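Search this site Search

Cable slack and the sit-stand desk

The desk in my office is a Plandine frame with a Schwerdtfeger top, and it travels 563 mm between its lowest and highest positions. The manual says to "allow sufficient cable length." It gives no figure for sufficient, so I worked one out over a couple of evenings and rewired everything on a Tuesday.

The rule I ended up with is simple. Any cable that runs from the desk to a fixed point, such as the wall outlet or the network jack, needs the straight-line distance at full height plus 200 mm. Cables that start and end on the desk need no travel allowance at all. In my case only two cables leave the desk: the power feed to a Nostix strip screwed to the underside, and one network line. Before the rewiring there were five, and the monitor cable was the one that kept pulling loose.

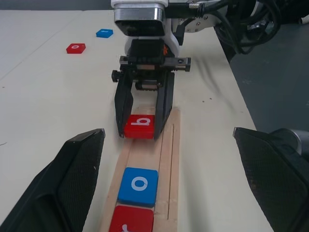 Fixed points matter more than total length. A cable should be clamped to the desk close to where it leaves, and again at the wall, so that the connectors carry no load and only the middle section moves. Where the slack goes is a separate decision. Black cables bundled together and left to curl and loop off toward the edge of a table, then out over the floor, still have their slack in the open, where a chair caster can find it. I prefer a single hanging loop behind the rear leg, with its lowest point above the baseboard when the desk is down.

For ties I use hook-and-loop strips. Zip ties are fine for runs that never change, but I change mine often enough that I got tired of cutting them. I used 14 strips, spaced by eye along the rear rail.

The sleeve I bought from Sumenwood went back. It was too stiff to fold at low height and pushed the desk's control box off its bracket. A softer braided sleeve has been on since April. The network cable is still a little short and I have a longer one on order.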